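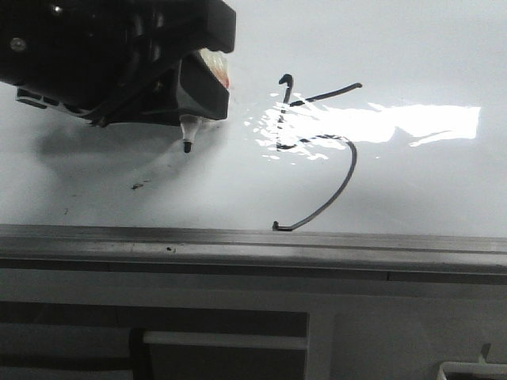 What does a mud logger do all night? Mostly catch rock chips off the shaker, wash them, look at them under a scope and write down what the bit is drilling through.

Feed > Oilfield life > Threads

3 min read

Second hitch on the Bustamante well and people keep asking me this, so a little thread while the coffee brews.

We bag a sample every 10 feet once we're in the zone. When the driller is flying, that's a LOT of bags. My hands smell like diesel mud until I get home, and yes, I've tried the orange soap.

The chips you're looking at aren't from where the bit is now. They take time to ride the mud up the hole. Last night our lag was 70 minutes, so I was basically reading old mail – good mail though!

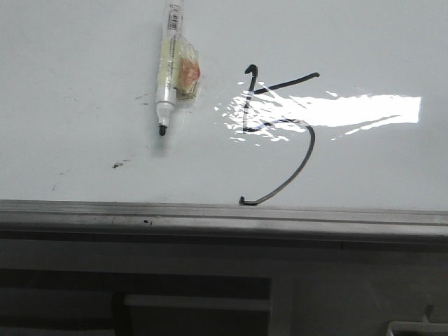
Anyway, the lag changes as you go deeper and whenever they mess with the pumps. If you forget to update it, your sandstone top lands in the wrong spot and the geologist calls you at 4 a.m. Ask me how I know.

Reijo Mäkelä trained me and he made me run carbide down the pipe to check the lag before I trusted any number on a screen. I still do it every tour.

At 3303 feet we got our first real gas show, a nice sharp peak. Chips went from gray shale to clean, pale sand and they glowed yellow under the UV box. I may have yelled. The night cook came to check on me.

Next up is casing, so I get to sleep – see you all in February when we move over to the Bastar pad.

Recent threads
What I pack for a two-week hitch
Shale or siltstone? Try the tooth test
Fixing a gas trap in the rain
My first night shift at Favon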